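5.3 Setting up object classes and grasp regions

This section covers the Plusus perception module from release 2 onwards. It assumes that the head camera has been calibrated (section 4) and that the Verkska controller is running in HOLD. If the controller is in any other state, the region editor opens read-only.

Work through the steps in order. The class list is read once, at the moment the region file is saved, and later changes to it are ignored until the file is saved again.

1. Open the Plusus console and select Task > New > Table setting.

2. Enter a task name. Use lower-case letters, digits and underscores only. The name is used as a folder name on the controller and can't be changed afterwards.

3. Set the capture mode to Still. Streaming mode is for section 5.6 and produces region files that the planner will refuse.

4. Press Capture. Wait for the depth layer to appear in the right-hand pane before going on. On older controllers this takes some 430 ms, and pressing Capture a second time during the wait discards both captures.

5. Check the depth layer for holes. Small holes on glazed surfaces are normal. If a hole covers the whole of a class, lower the exposure and repeat step 4.

Note: The depth threshold is set to 200 by default. Don't raise it to close holes on glossy items. The filter will start to join neighbouring rims and the stack splitter will report one thick object. 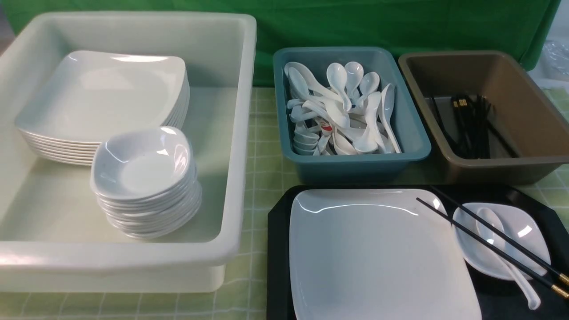
Regions are drawn on the colour layer and copied to the depth layer by the editor. Draw one source region for each container and one target region for the tray. Keep the line on the inner side of the rim, so that the container itself isn't offered to the planner as a grasp candidate. Where one container holds two classes, as with the square plates and the small square bowls in the white bin, draw a single source region and then add two sub-regions inside it. Sub-regions may overlap. The bowls stand partly in front of the plates, so the bowl sub-region must be given the higher priority number or its pixels will be assigned to the plates.

6. Select each source region and set its layout type:

stack – items nested or piled in one column (plates, bowls)
heap – items lying at mixed angles (soup spoons)
bundle – long items standing or leaning together (chopsticks)

7. For every region of type bundle, set Pair to ON if the items are to be placed in twos. The planner still picks them singly. Pair affects only the placing pose and the spacing at the target.

8. Select the target region and press Learn layout. The editor stores the pose of each recognised item relative to the tray corners.

9. Open the layout list and check that every item has a parent. A spoon resting in a dish must have the dish as its parent. If it's listed under the tray, drag it to the correct line.

10. Press Save. The file is written to the task folder and the controller returns to HOLD.

Caution: Don't move the tray between steps 8 and 10. The tray corners are read again on saving, and a shift will be stored as an offset in every item pose.

Caution: Clear plastic such as bags and film gives unreliable depth. Mask it with an Exclude region, even where it lies outside all source regions, as the collision map covers the full view.

If saving fails with code 238, two sub-regions have the same priority number. Change one of them and save again. The learned layout is kept.

Sites using the Berkden planner in place of the built-in one should also export the file with Tools > Export > Flat. Berkden doesn't read parent links, and nested items are written with tray coordinates instead. The Bùi format is still listed in the export menu for old projects and doesn't support bundles.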